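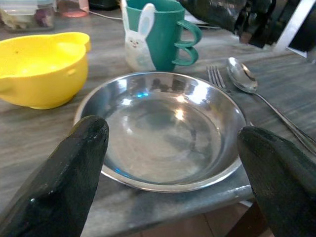
Do exit interviews tell an employer why people leave?

They record what a leaver is willing to say to the employer in the final days of the job, and our data suggest this is a poor guide to what the same person says later.

4. What exit interviews can and cannot show

4.1 The claim under test

The case for the exit interview is usually put in one step. A person who has already resigned has nothing left to lose, so that person will speak freely. Much of the advice given to managers rests on this step, and very little of it has been checked. We doubted it before we began, and readers should bear that in mind when they weigh the choices described in this section.

A leaver often has a good deal left to lose. There is a reference to be had, a final pay run, and sometimes unused leave that has yet to be paid out. In a small labour market the old supervisor may turn up again as the new one. None of these favours frank talk. A leaver who has made peace with going may also see no point in a hard conversation that will help other people only if somebody upstairs acts on it, and our leavers had seen enough surveys come and go to have a view on that.

4.2 The records

Jondard, a parcel and freight company, gave us access to 2000 completed exit records covering a period of 11 months. The records were filled in by human resources staff during or shortly after a talk with the leaver, using a form supplied by Zunik. The form asks for one main reason for leaving, chosen from a fixed menu, and has a box for comments. Records for people who were dismissed or whose contracts ended were taken out before we received the file. We did not do this ourselves and cannot say how carefully it was done.

For 1000 of these records we also hold a follow-up telephone interview, carried out by Caller under contract to us. The interviewers were not told what the exit record said. They opened with a broad question about the decision to leave and read out the Zunik menu only at the end. The calls were made long enough after the last shift that final pay had been settled in every case.

A word on the other half. The leavers we did not reach are missing for ordinary reasons (changed numbers, calls that rang out, refusals), but ordinary reasons can still tilt a result. People with a grievance may be keener to talk to a stranger about the old job. They may equally be the ones who hang up at the company's name. We compared the two groups on depot, pay band and length of service and saw little between them. That is a weak comfort, as the thing we most want to compare them on is the thing we have not measured.

4.3 Coding the comments

The comments and the telephone notes were read separately by 3 coders, who sorted each into the same set of reasons. Where they differed they talked it through, and where talk did not settle the matter the entry was marked as unclear and left out of the matching. Published work in this field tends to report high agreement between coders and stop there. High agreement shows that the readers share a reading. It does not show that the leaver meant it.

We had particular trouble with "better opportunity". It is the most used item on the Zunik menu and it says almost nothing. A driver who leaves for higher pay has found a better opportunity, and so has a driver who leaves to get away from a dispatcher who shouts. The form lets both tick the same box, and the person holding the pen is often a colleague of the dispatcher. We kept the item as a category because the company's own reports use it, though we would have preferred to break it up.

4.4 What changed between the two accounts

The pattern is easy to state. In the exit records, reasons that reflect on nobody at the company come first: a new job, study, a move, family. In the calls, these lose ground to rosters and to the direct supervisor. Pay holds its place in both. Complaints about rosters were already present in many of the comment boxes, sitting under a main reason that pointed elsewhere, so in those cases the employer had the information and the form buried it.

Figure 3. Kitchen counter with a steel plate and a teal mug.
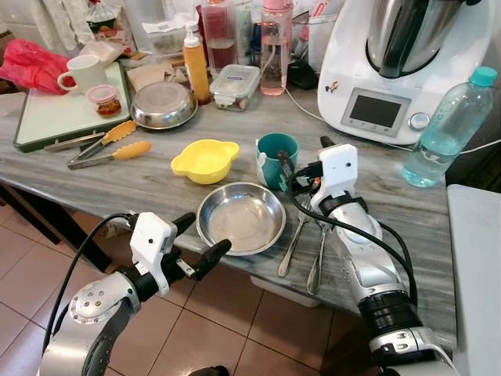

Is the later account the true one?

Nothing in the data proves that it is. A later account is freer of some pressures and more open to others, such as fading memory and the wish to make a past choice look sensible.

We stress the point because studies of this type tend to treat the second answer as the truth and the first as the error. A person who is unhappy in the new job may recall the old one fondly and decide that only the money was ever at issue. Another may have spent the time since then trading stories with former workmates and now tells the group's version. Either would show up in our tables as a change between accounts, and either would be read, by anyone in a hurry, as proof that exit interviews mislead.

What can be defended is narrower. The two accounts often differ, and the differences lean in one direction: away from reasons that are easy to say to the employer, and toward reasons that are hard to say. Memory alone ought to blur things more evenly than that. We take the lean as evidence that politeness shapes the exit record, and we do not claim to know by how much.

4.5 The Kobori comparison

Kobori, a grocery chain, is often brought up as a success story, and reviewers of an earlier draft asked us to deal with it. The chain moved its exit interviews from store managers to a central office and has said that its staff turnover fell afterward. We have read the summary that the company shared with us, dated January 5, 2022. It gives no turnover figures by store and it does not mention that starting pay went up in June, before the new interviews were fully in place. A fall in turnover that follows a pay rise needs no help from a new form.

It may be that the central interviews did some good. A manager who asks why you are leaving is sometimes asking about himself or herself, and taking that manager out of the room seems sensible on its face. But the summary cannot separate one change from the other, and a sensible idea is still an untested one. We asked whether store-level data could be released. At the time of writing they had not been.

4.6 Limits

Jondard is one company, in one line of work, with a good many depots in places where other employers are few. Fear of a bad reference may bite harder there than in a large city. The Zunik form is widely sold, but firms can edit the menu, and a version with better items might well do better than the one we studied. Caller's interviewers were trained by us, and we have said where our sympathies lay at the outset. They did not see the exit records, which limits the harm our views could do, but they will have had some sense of what a project like ours was hoping to hear.

We also have no measure of use. An exit record could be accurate in every detail and change nothing if it goes into a folder. Several depot managers told us they had never been sent a report drawn from the forms, and others received one and could not recall what it said. Whether better records would lead to better decisions is a separate matter, and the present data do not speak to it. Section 5 turns to the depots where rosters were altered during the study period and asks whether the comment boxes had any part in it.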